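시뮬레이션 작업 셀 작성 기준 개정 안내

Vellell 자동화 표준 담당 파트는 2월부터 탁상형 로봇팔 시뮬레이션 셀의 작성 기준을 개정 적용한다. 적용 대상은 베이스를 작업대 상판에 고정하고 그리퍼로 소형 물체를 다루는 모든 렌더링 환경이다. 기존 158개 셀은 다음 정기 점검 때 순차 전환한다.

베이스 좌표계의 원점은 상판 모서리 기준 오프셋으로 기록하며, 단위는 mm로 통일한다. 대기 자세에서 그리퍼 끝단과 상판 사이의 간격은 30 mm 이상이어야 한다. 대상 물체의 초기 위치는 난수 시드와 함께 저장한다.
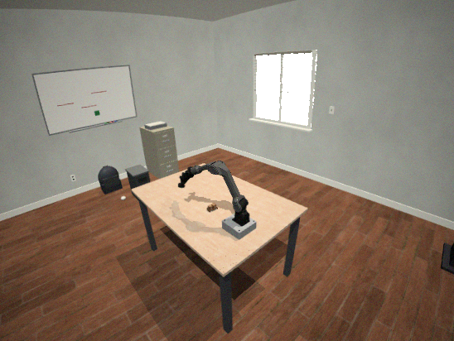

충돌 형상은 링크별로 분리하여 정의한다. 작업대 다리와 주변 가구도 충돌 검사에 포함하되, 벽면 부착물은 제외할 수 있다. 조명과 그림자 설정을 변경한 경우 셀 버전을 올리고 변경 전후의 설정 파일을 2년간 보관한다.

검증은 셀당 1,000회 반복 실행으로 한다. 관절 한계 초과나 상판 관통이 한 번이라도 기록되면 부적합으로 처리하고, 수정 후 전체 횟수를 다시 실행한다. 예외 신청은 Ileana Ursu, 양식 관련 문의는 Hadiza Sani에게 접수한다.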